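### 3.2 Household survey

The survey in Naltar reached 234 households, of which nine later withdrew. Interviews were held in August by Farzana Dewan and Nerea Vidal, and each household was asked what it had done with electrical goods it no longer used. Most kept them – often for years – in a cupboard or loft. Desktop computers were stored longer than any other item.

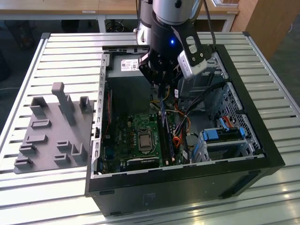
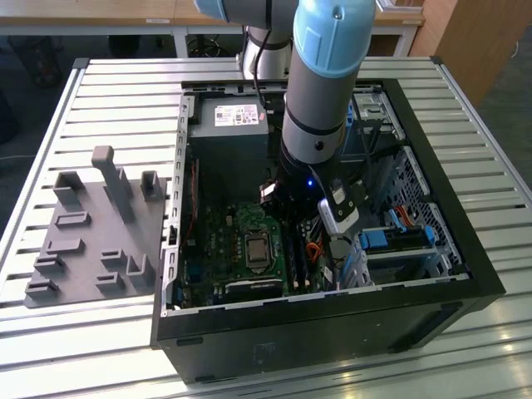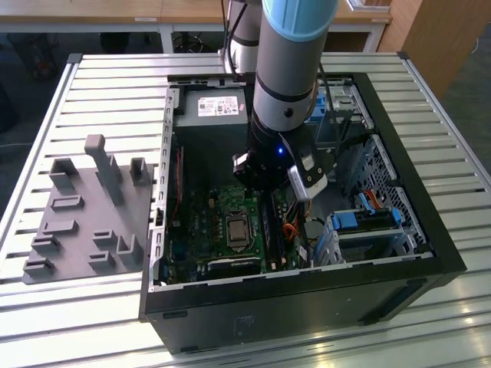
**Figure 2.** Desktop computer towers with the side panel removed.

Distance to a collection point had little bearing on storage. Households in Wukargate, where the council runs two such points, kept as many items as those in outlying villages. Worry over personal files was the reason given most often (see Section 4).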